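Fleno two-arm service robot — setup and care

The Fleno is a mobile robot with two arms for light work in homes and small offices. It is made by Detis and delivered with the Drovier control software. On this page you find the main points for installation, daily care and change of gripper fingers. The full manual comes with the machine.

Before first start
Put the robot on a flat floor and keep 580 mm free on all sides. Connect the charger and wait until the battery shows full. Then start Drovier and choose "Home arms". Both arms move slowly to the upright position. Keep your hands away until the movement is finished.

After homing, check the position in the simulator before you let the robot move in the real room. The simulator view is taken from the robot's own side, so the white body shell is always in the lower part of the picture.

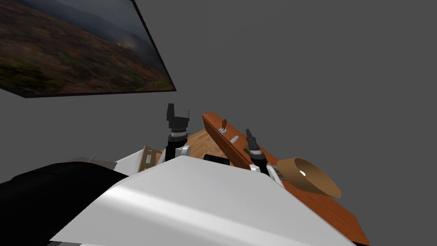 Drovier simulator: both arms raised, left gripper open, right gripper closed.

If the real arms do not stand as in the simulator, do not correct them by hand. Run "Home arms" again. When the difference stays, write to service and attach the log file.

Changing the gripper fingers
1. Open the gripper and switch off arm power.
2. Loosen the 2 screws at the base of each finger.
3. Pull the finger straight out — never turn it.
4. Insert the new finger and tighten the screws by hand, then with the key from the kit.
5. Switch on arm power and run "Finger test".

Regular care
Wipe the shell with a damp cloth, without solvent. Every 30 working days, clean the joint housings with a dry brush and look at the cables. The joints are closed and need no grease from the user.

Spare parts
Finger set Ellery, one gripper: 2 fingers, screws, key. Delivery time is 3 working days when in stock.
Charger cable: please tell us your plug type with the order.

Questions about service: ask for Huia Ashby at the Detis parts desk. Please have the serial number ready, it is on the label beside the charging socket.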